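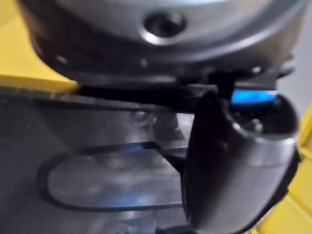

Brushed metal, with a band of light along the rim.

Home | Posts | Archive | Links
Search this blog... Go

Gerwood wants to borrow again

15 February 2025

So the council is going back to the market. Gerwood will issue a second bond, 4 years after the first, and the money is meant for the ring road and the Stutov depot. Rates are good, we're told. They were good last time too.

I read the whole paper the finance office put out. Most of it is tables. The part I wanted, what happened to the first lot, gets 2 paragraphs on page 7, and one of those thanks the bank.

Hipólito Lucero, who runs the finance office, told the July meeting that the debt was "comfortable". Comfortable for whom? On his own figures every household here already carries 1576 in council debt, before a penny of the new loan is counted. He may be right that we can afford it. I'd like to see the sum that shows it, and the paper doesn't have one.

Tamuno did this before us and its supporters bring it up a lot. They mention the new bridge. They don't mention that Tamuno has put up parking charges twice to cover the interest - I had to dig that out of the minutes myself.

Then there are the fees. Jarkenel arranged the first bond and is down to arrange this one, with no sign that anyone else was asked to quote. I've written to ask why. No reply yet.

The vote is next month and I expect it to pass.

Contact | Copyright 2025 | Back to top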